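Civberg Pressureless Balls, Bag of 18: Are They Worth It?

I play doubles twice a week with people who consider the warm-up optional and the argument about line calls essential. We go through a lot of balls. A can of the nice ones is lively for an evening, tired by the next and fit only for the dog after that, so when the Civberg bag came up at 20 dollars I bought one in January and told the others it was an investment.

Pressureless balls get their bounce from the rubber, so they don't go flat. The price you pay is in the elbow. On the first night they felt like hitting small, well-meaning rocks. My usual Wistex balls come off the strings with a pop; these came off with a thud — and so did my forehand.

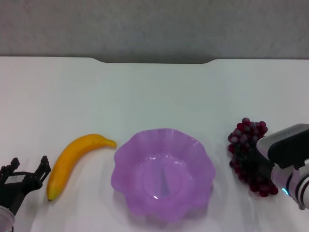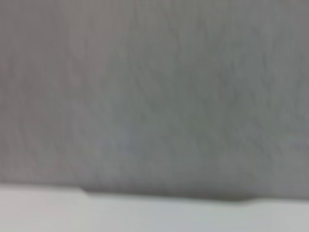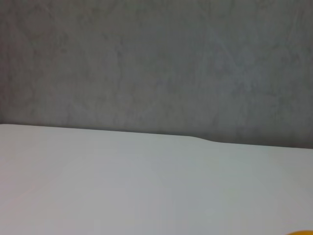

Page last changed: 13th November

They do improve. After a month the felt had thinned and the bounce had gone up, which is the reverse of how I've aged. Topspin suffers a bit, and on a damp court they pick up water and turn into shot puts.

For serving practice and the ball machine I'd buy them again. I've put over 100 baskets of serves through this bag and lost only the balls that cleared the fence, and I can't blame Civberg for those. For matches I still open a can of Wistex.

The drawstring on the bag broke in the second week. I tied it with an old shoelace.

Bounce: 4 out of 5
Feel: 2 out of 5
Felt: 3 out of 5
Bag: 1 out of 5, and the shoelace gets the point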